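Snapshot of May 9, 2026. Replaces the April release, which had duplicate rows in `statements.csv`.

# prurow-celebrity-statements

Public statements by entertainers and other well-known figures on elections, with the press headlines that followed. Labels cover topic and tone of coverage.

## Files

- `statements.csv`: 1,870 rows, one per statement
- `headlines.csv`: 2,473 rows, joined on `statement_id`
- `codes.md`: 15 topic codes, four tone codes

## Labeling

Two annotators (Catalina Herrera, Pascual Sosa) read each headline separately. Renato Ledesma settled disagreements. Tone refers to the headline, never to the statement. Indirect references to a candidate are coded `implied`.

## Known issues

- Video statements are transcribed by hand; filler words are dropped.
- Headlines edited after publication keep the first version only.
- Tabloid coverage is overrepresented.

## Contact

Damián Rivadeneira, Prurow, desk 477. Send corrections as a patch against `headlines.csv`, with the source link in the commit message.

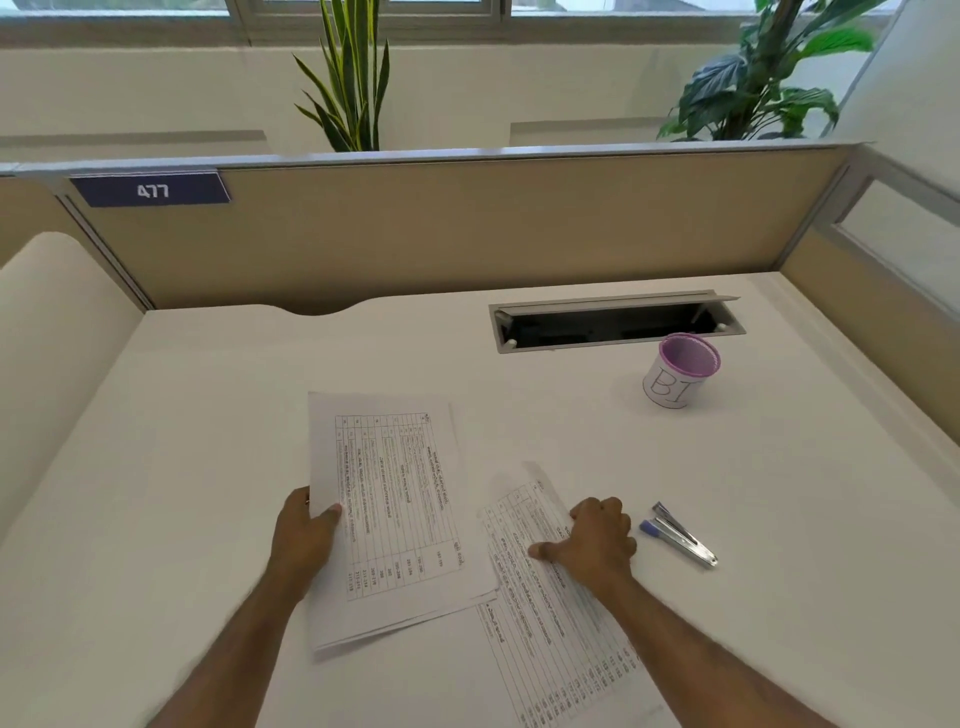
*Desk 477, with the cable tray open.*

## License

Labels: CC BY 4.0. Headline text remains with its publishers.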